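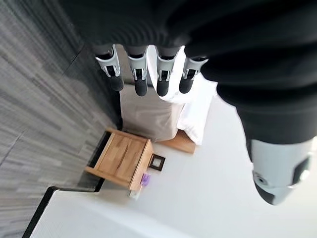
**Department:** Housekeeping and Linen, Cunine Residences

**Automated bed making** at Cunine Residences is the use of two-armed robots to straighten sheets, covers and pillows in furnished rental rooms. It began as a trial in December at the Hoekstra building and later became part of the regular room schedule there. The robots are supplied and serviced by Stalletti. Room assignments are handled by Fivel, the scheduling program the department already used for its attendants.

## Background

Cunine rents 579 furnished rooms to long-stay guests. Before the trial, one attendant did all the work in a room, from stripping the bed to checking the supplies. Bed making was the task most often named in reports of back and shoulder strain, mainly from bending over low frames and lifting mattress corners. It was also the task that new attendants took the longest to learn to the department's standard.

## The work

An attendant enters first, removes used linen and spreads the clean sheet loosely over the mattress. The robot then works along the edges, pulling the fabric toward the corners and smoothing the top. Corners take the longest. A sheet that is too small for the mattress, or one that has been put on sideways, is left for the attendant to correct.

Covers and pillows are a separate step. The hands have jointed fingers, and the wrist camera looks past them at the bedding. Smooth covers give less trouble than quilted ones — the robot sometimes reads a line of stitching as a crease and goes over it again.

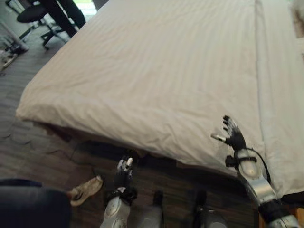
*Sheet work at a bed corner, one hand on top of the fabric and the other lower, by the hanging edge.*

Guests' belongings are not handled by the robot. Attendants move shoes, bags and chargers away from the bed if the guest has agreed to this on the room form. Otherwise the bed is made by hand.

## Effects on staff

The department has 61 attendants, and none were let go when the robots came in. The job did change. Attendants at Hoekstra now look after two rooms at a time, cleaning the bathroom in one while the robot works in the other. Some have said they like the lighter lifting but find the day more broken up, with more walking and more alerts on the handset.

Weidong Lu, the shift lead at Hoekstra, rewrote the training sheet so that every attendant still learns to make a bed by hand. He also asked for a change to Fivel, which had been counting time spent waiting for a robot as idle time. Waiting is now logged on its own line and does not affect an attendant's room count.

A pay step was added for attendants who complete robot training. It covers stopping the machine, clearing caught fabric and reporting faults to Stalletti.

## Current use

The robots have made more than 400 beds since the trial began. They are scheduled in 135 rooms, all at Hoekstra. Rooms with bunk beds or sofa beds are not included.

## See also

- Linen sizes and labels
- Fivel handset alerts
- Lifting and strain reports

*Last revised 19 Sep 2024*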